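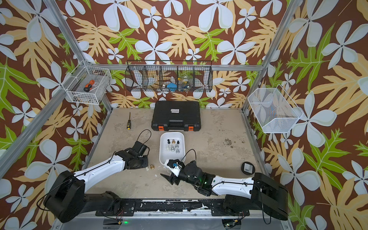 Sketis Robotics Club
Minutes of the Thursday meeting, July
Held in the back workroom. Called to order at 6:40 p.m., ten minutes late, the key having gone home in a member's jacket.

Present: enough for a quorum. Apologies received from the two members at band camp. By long custom these minutes record offices and not names, so that people will speak freely and so that the secretary can't be asked to change anything.

1. Minutes of the last meeting

Approved with one correction. The word "smoldering" in item 4 is to read "warm." The programming lead asked that the minutes show the disagreement over this. They now do.

2. The two-arm task for the Driline Open

The task lead read the rules out loud, since the quiz last time suggested few people had done so at home. For the record: the team must lift small game pieces off a tray with two arms, sort them by finish, and put back any piece that ends up on the floor. A piece that leaves the tray by accident may still be scored if an arm returns it. A piece returned by a human hand scores nothing and costs the team the round bonus.

Discussion of the chess-like pieces. The black ones and the brass ones are going reasonably well. The silver and the white ones get mixed up under the overhead lights, and the sorting program puts silver with white whenever it is in doubt, and it is very often in doubt. The programming lead proposed that we practice with the lights off. The mentor pointed out that Driline will have the lights on. Proposal withdrawn.

The question of pieces outside the tray came up. A brass piece and a small white one were lying on the floor to the left of it at that moment, so the discussion was at least well illustrated. The drive team's view is that the left arm should be in charge of strays and the right arm should be in charge of the tray. The programming lead's view is that both arms should do both, and that the code for this is almost ready. The secretary looked back and finds that the code was almost ready in April and also in May.

Moved: left arm on strays, right arm on tray, through the first round at least. Seconded. Carried, programming lead abstaining with a sigh.

3. Grippers

The build lead reports that the pointed fingers on the right gripper are good at getting between pieces and less good at holding on to them. Rubber tips were suggested. Somebody asked whether we had tried rubber tips last year. We had. They came off inside a Pilatetti unit belonging to the team from across town, who were very nice about it, and we would like them to stay that way.

Heat-shrink tubing will be tried first. The build lead will do one pair of fingers only and report back before doing the other. It was asked that "report back" be understood to mean at a meeting, in words.

4. Cables

The wrist cables loop up over the grippers and the mentor doesn't love it. Neither does anyone else. Shorter cables were discussed and it was agreed that shorter cables are how we broke the last ones. The loops stay. Drivers are to run each new motion at quarter speed before running it at full speed, and this includes drivers who are sure.

5. Practice log

The task lead gave the totals since the start of the season. We have attempted 1,046 picks, of which 267 ended with the piece in the wrong group, on the floor, or in a category the log sheet calls "other." The task lead was asked to define "other" and declined.

There was a feeling in the room that this is better than it sounds. The mentor said it is exactly as good as it sounds, and that the useful thing would be to know which finish the misses belong to. The log sheet has no column for finish. One will be added. The drivers asked if the old entries would need to be filled in from memory. They will not.

6. Tools

The annual item on tools has become the weekly item on tools.

There are two screwdrivers with us this evening. The orange and black one was in the white wire basket on the left wall, where screwdrivers live. The yellow and black one was on the floor beside the black carrying case, where they do not. The club's position remains that anything on the floor of the enclosure is something an arm can hit, and that the arms don't check. The member who last used it was invited to come forward. After a decent interval the discussion moved on.

The basket on the right wall is empty. The build lead asked what it is for. Two members each believed the other had put it up. It was agreed that it will hold tray pieces between sessions, so that they stop traveling home in pockets. The drivers are to try this for two weeks.

The long black basket on the back wall has five compartments and no system. A proposal to label the compartments was made, then a proposal about what the labels should say, then a proposal about the font. The chair ended the item.

7. The wallpaper

A parent asked by email whether the flowers are necessary. The club voted on the wallpaper last fall and the result has not changed: it was on clearance, there was exactly enough of it for three walls, and a majority of members like it. The programming lead repeated a concern that the vision code will learn to depend on large white flowers and will be lost at Driline, where the walls are gray. This was accepted as a fair point. The programming lead will run a test with a bedsheet over the back wall. The secretary will not be supplying the bedsheet this time.

The same parent asked about the dark stains on the floor. The reply will say that the floor is being looked into.

8. Money

The balance after the entry fee is $120, which must cover heat-shrink, spare fasteners and the pizza for the last practice. The chair asked for a show of hands on whether pizza could be cut. It could not.

A letter went out to Hodžić Hardware in the spring asking for a discount. They have answered and are offering one on anything except what we buy. The chair will write back and thank them warmly all the same. We may need a bedsheet.

9. Practice schedule

The room is ours until 9 p.m. on Thursdays through the end of July. The drive team asked for a second evening. The programming lead asked for the same second evening with no drivers in it. Both requests go to the mentor, who will ask for one evening and split it down the middle, the earlier half to the programmers, who have said they'd like the later half.

New drivers will have their first turn next meeting. Each gets the left arm only. Long hair tied back, sleeves up, drinks on the hallway shelf. The person driving calls "moving" before the arm moves. Calling it during doesn't count.

10. Other business

A member asked if we could play an actual game of chess with the arms after the competition. General enthusiasm. The task lead observed that at our present rate a game would run well into the school year. A member offered to bring a board.

The club banner still says "Sketis Robtics." Carried over to the next meeting, as it has been since the banner arrived.

Action items

Build lead: heat-shrink on one pair of fingers.
Programming lead: bedsheet test, and the silver and white problem.
Task lead: finish column on the log sheet, and a definition of "other" if one can be found.
Drivers: pieces in the right-hand basket after every session, screwdrivers in the left-hand one.
Chair: letter to Hodžić Hardware, reply to parent.
Mentor: second evening.
Secretary: these minutes.

Adjourned at 8:15 p.m. Next meeting same time, and the spare key will be with the chair.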